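Home | About | News | Stores | Contact

Last updated: August

Petersen adds seven weekday lunches to its store kitchens

Petersen will begin selling a new line of prepared lunches in August at all of its grocery stores with a kitchen on site. The line is called Flimura and has seven dishes, including a lentil salad, a barley soup and a chicken and rice bowl.

The meals were developed over two years at the company's test kitchen in Skeditell. Almost 200 recipes were tried before the final menu was set. Each dish is made in the store where it is sold and goes on the shelf by 11 a.m.

Vegetables for the line will come from Drusosine, a growers' cooperative that already supplies Petersen with onions, carrots and cabbage. Under the new agreement the cooperative will deliver to the stores every morning - twice its current schedule in most areas.
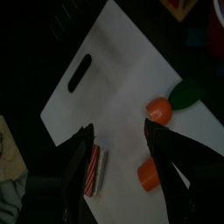 Petersen has hired 265 kitchen staff for the launch, most of them part-time. Training covers knife work, food safety and labeling, and new hires are paid for the full course. A few openings remain for early shifts, which start at 5 a.m.

Ingredient and allergen lists are printed on every lid. Meals left at closing will be marked down to half price, and stores may offer them to local food pantries.

Press contact: Petersen Media Office, Skeditell | Copyright Petersen. All rights reserved. | Back to top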